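What Makes Bread Dough Rise Faster? A Kitchen Study of Sourdough Starters

Nazanin Kordestani
Summer Independent Project, final report
July 17, 2020

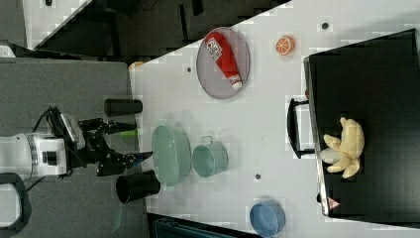 Why I picked this

My grandmother kept a jar of starter in the door of her refrigerator for as long as I can remember, and I never once asked her what was in it. I knew you fed it and I knew it smelled like yogurt and beer. Then this spring yeast vanished from the stores near us, everyone on our street started baking, and I got completely hooked! I must have read every starter guide in the library's online collection, and what bugged me was how much they disagreed. One says whole wheat flour is a must. Another says plain white is fine and you should stop worrying. A third wants rye and spring water and a cool cupboard.

So my question was simple: if you keep everything else the same, does the flour you feed a starter change how fast it rises?

A little background

A sourdough starter is flour and water with wild yeast and bacteria living in it. The yeast eats sugars that come from the starch in the flour and gives off carbon dioxide, and the gas gets caught in the stretchy gluten and pushes everything up. The bacteria make acids, mostly lactic and acetic, and that is where the sour taste comes from. Whole grain flours still have the bran and germ in them, so they bring more minerals and more enzymes to the party. Going in, I expected rye to win, and whole wheat to come in second.

What I did

I kept 4 jars and gave each one a name, partly so I wouldn't mix them up and partly because it was fun. Notum got white bread flour. Jetska got whole wheat. Okabe got rye. Lisach got an even mix of white and rye. All of them came from the same parent starter, which I had been keeping on white flour since spring.

Every feeding was the same. I kept 50 grams of the old starter, added 50 grams of flour and 50 grams of water, stirred until there was no dry flour left, and scraped down the sides with a spatula. Then I put a rubber band around the jar at the level of the mix. The jars lived together on the shelf over the washing machine, the one place in our apartment where the air conditioner doesn't blow. I fed them morning and evening.

The first 2 days don't count in my results. I wanted the jars to get used to their new flours before I compared anything. After that I followed them for 36 feedings each, checking the height against a paper ruler taped to the glass and writing it down every hour I was awake and home. Yes, there are gaps. I also slept.

A jar counted as "peaked" when its top was flat or just beginning to sag in the middle. This took some practice to judge, and my early notes are full of question marks.

What happened

Okabe was off like a shot. In nearly every feeding the rye jar started bubbling first and got to its peak first. I loved opening it, too, because it smelled like green apples. It never got as tall as I thought it would, though. Rye doesn't build the same kind of gluten that wheat does, so it looked more like wet cement with holes in it, and the gas just leaked out of the top.

Notum was the slow one and also the tallest. On warm afternoons it pushed right up against the lid, and one evening it went over and glued itself to the shelf. My mother was not thrilled.

Jetska landed between the two on both speed and height. It was also the thickest, even though the water was the same. Bran soaks up a lot of water, and I think that stiffness held it back some.

Lisach was my favorite! It got going almost as quickly as Okabe and rose almost as high as Notum. If I had to keep only one jar (and I do, my parents have been clear about this), it would be Lisach.

The weather mattered more than I expected. On our hottest afternoons every jar sped up so much that the differences between flours nearly went away, and on the one rainy stretch they all dragged. I had a thermometer on the shelf but only began writing the temperature down partway through, which I regret.

The baking part

I baked a plain round loaf from each jar with the same white bread dough recipe, so the starter was the only difference. The loaves looked more alike than I was hoping. The one from Okabe was a bit flatter and the most sour. The one from Notum had the mildest taste and was gone by dinner. My brother said he couldn't tell any of them apart and asked for more butter.

What I would change

I should have had a second jar for each flour. With one of each, I can't rule out that Okabe was simply a lucky jar. I would log temperature from the start, use straight-sided jars so height means the same thing all the way up, and weigh the water on a better scale, because ours rounds to the nearest gram and sometimes sulks when the battery is low.

I would also love to try different water amounts. A stiffer rye starter might hold on to its gas better, and I have a half bag of rye left, so that is my plan for August.

Thanks

Thank you to my grandmother, who answered a lot of phone calls about smells, and to my family for giving up the laundry shelf.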